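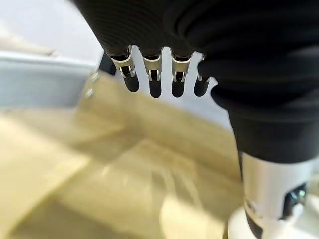 *The hand from the wrist camera, fingers down over the work surface.*

Sunday, September 1, 2024

The fault on the Stubbs cell first showed up in April as a finger that closed late. The controller logged a position error on the second joint, cleared it by itself and carried on. I put it down to a dirty connector, reseated everything and saw no more of it for 9 days.

When it came back it was worse. The hand was told to open at the end of a move and one finger stayed where it was. The arm then set off for its rest position at full speed, still holding a part it believed it had let go of. The part hit the side of the bin. No harm done apart from a dent, but the guard door was open at the time and the arm should not have been moving at all.

So there were 2 faults, and I had been chasing only the smaller one.

The late finger was friction. The glove fabric had crept down over the knuckle and was being nipped in the joint bracket as it turned. Motor current on that joint peaked at 700 mA against a normal figure well under half that. The Griten driver treats a short peak as noise, so no stop was raised. I have lowered the limit and shortened the filter time.

The door was my own doing. While testing the Gravitia control software I had bridged the door switch, and the bridge was still in the terminal block. It is out now, and the door check runs at every start — if the switch has not been seen to change state, the arm stays off.

I have run 19 cycles with the new settings. One false stop, on cycle four, with the hand opening under no load. I don't yet know why. The next job is to log current on all the finger joints at the same time and compare them with the old Mavadow traces, if I can find the disk they are on.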